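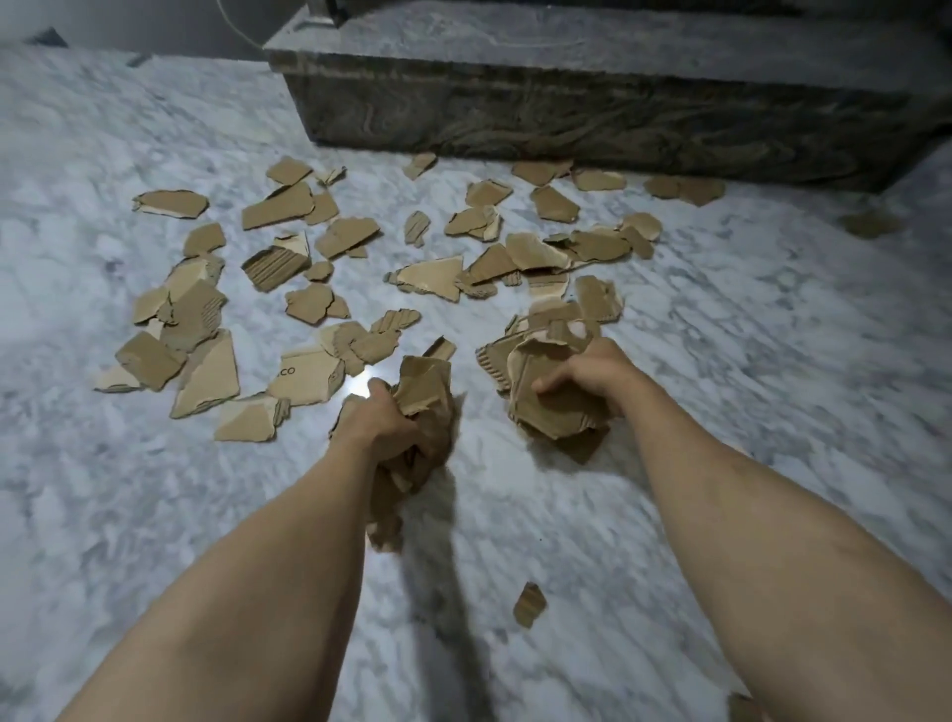

Chapter 5
Chores That Are Not Yet Solved

Picking up torn cardboard from a floor is a job that most children can do at the age of 7. You take a handful, you press it together, you go for the next one. For a machine it is still a difficult job, and in this chapter we study why.

The first difficulty is the shape. No two scraps have the same outline, and many lie one over another. A factory gripper is usually set up for parts that are all alike. At the Stedberg packing plant, such a gripper moves 500 closed cartons in an hour, but it can not clear the scraps when one carton is ripped.

The second difficulty is the holding. A person keeps a bundle in the hand and adds more pieces to it, and feels when something begins to slip. The Pruitt arm, tested in our workshop at Jullcombe, took the pieces one by one. It needed 60 seconds for five of them, and it dropped the thin ones often.

The third difficulty is to know when the work is finished. A small scrap far from the heap is easy to miss, and a grey line in a stone floor can look like an edge to a camera.

In section 5.1 we begin with grasping of flat objects. Before you read it, tear up a small box at home and gather the pieces with one hand only. Write down each different movement your fingers make.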